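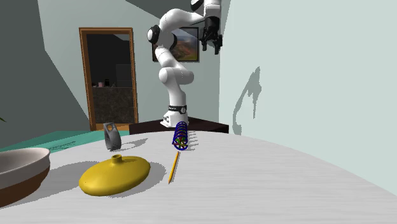
Render: Todor Nikolaidis

The Tindell board on Filtum goes read-only on Sunday. If you posted there and want your posts, go get them before then. After that the pages stay up for a while, but the private messages are gone, and so are the images people uploaded straight to the board.

I joined during the second season, when the show was still on at ten at night and my mother thought I was doing homework. I had one username the whole time and changed my avatar twice. My first post was a complaint that the recap had skipped the scene in the boathouse. Flora Semple wrote back and told me to write the recap myself if I cared so much, so I did the next week's. It was too long and I got the brother's name wrong all the way through. People read it anyway.

For anyone who wasn't there, the board had an episode section, a spoiler section, a section for fan fiction that I mostly stayed out of, and one off-topic thread. The off-topic thread is what most of us were there for by the end. Filtum locked threads at 1000 replies in those days and somebody had to start the next one, and there was an unwritten rule that you didn't grab the last reply just to say you had it. Bagheri grabbed it four times. The lock was later dropped to 500 after the server move, and then we were opening new threads so often that we stopped giving them proper titles.

I have been saving things most evenings this month. The export tool only covers your own posts, without the ones you were answering, so mine came out as a file full of "yes, agreed" and "which episode?" It's 232 posts short of what my profile says, too. I wrote to support and got a form reply. My guess is that the missing ones were in the old spoiler section, which got wiped by accident the year of the double finale.

What has worked better is saving the threads page by page from the browser. It's slow. I do it with the TV on. If you try it, turn off signatures in your settings first, or every page comes with the same six banners repeated all the way down. Also set the page to show the maximum number of replies. I didn't find that setting until the third night and had to decide whether to start over. I didn't start over.

I had forgotten a lot. There was a whole week when we believed the actress who played Aunt Corrie was posting under a fake name, and it was a dental student in Ohio. There was the argument about whether the lighthouse episode was a dream, which ran for most of a summer. I was on the wrong side of that and I was rude to people about it. I reread some of it on Tuesday and wrote to one of them to say sorry. She didn't remember me.

Flora is still the person I talk to most from there. We have met twice in person, once at her sister's place and once in an airport. She says she isn't saving anything. She figures whatever was worth keeping, she's kept, and she doesn't want to read what she wrote at nineteen. I can see that. She did ask me for the recipe thread, though.

A few people are moving to a new board that Cernodov set up. Ask me for the link if you know me from the old place, I'd prefer not to put it out in public yet. There are a handful of us so far and it's quiet. Please don't all use new names, I have enough trouble keeping track. Todor has already started an off-topic thread and posted in it five times in a row.

The last off-topic thread on Filtum is at page 31 as I write this. People who haven't logged in for years are turning up to say hello and then staying for a few days. Somebody brought back the boathouse argument. Bagheri says he's going for the last reply before the lock and I think we should let him have it.

My recaps come to 1220 pages printed out, if you use the board's printer view with the huge margins. I won't be printing them. I'll put the season two ones up here once I've fixed the brother's name.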